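# Nadar folding screen, woven, four panels in view

The Nadar is our screen for people who want to close off a corner without building a wall. It is woven in beige and tan, with vertical wood strips between the panels, and it folds in both directions. You can stand it straight behind a table or bring the ends forward to make a small nook.
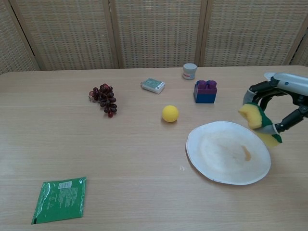
*Nadar screen behind a light wooden table. The weave makes a grid of lighter and darker squares.*

We get many letters about the colour. It is a warm beige, a little darker in the evening. Beside pale wood it looks calm, and strong colours like red grapes or a yellow ball stand out well in front of it. If your room has grey walls, please ask Aileen Ignacio for a sample piece before you order. She sends them on Mondays.

## Setting up

Open the screen on the floor first, with a second person to hold the other end. Then lift it and bend each joint a little. A screen that is fully straight can fall, so keep some angle in every joint. On tiles, put the felt feet under the strips. They come in the bag with the instructions.

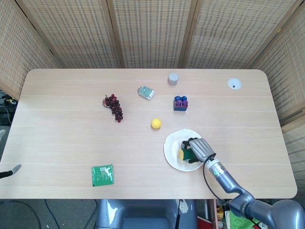
*Same screen with the outer panels folded forward around the table.*

With the end panels turned in like this, the table feels more like its own place. The small holes in the weave let some light pass, so it does not become dark behind. It will not stop noise, and we do not recommend it for bathrooms.

## Care

- Dust with a soft brush, from the top down.
- For food marks use a damp cloth, never a soaking one.
- Keep it 600 mm or more from a heater.
- Do not hang heavy coats on it.

## Ordering

Order code: Nadar 87. Delivery takes around 6 working days from the Rustent warehouse. The table is not included with the screen. For the Buzatu screen, which has a closer weave, the next delivery is in June.

Questions about damaged joints or spare hinges go to Bleddyn Craddock at the Bernwood showroom. Please send a photo of the hinge with your order number.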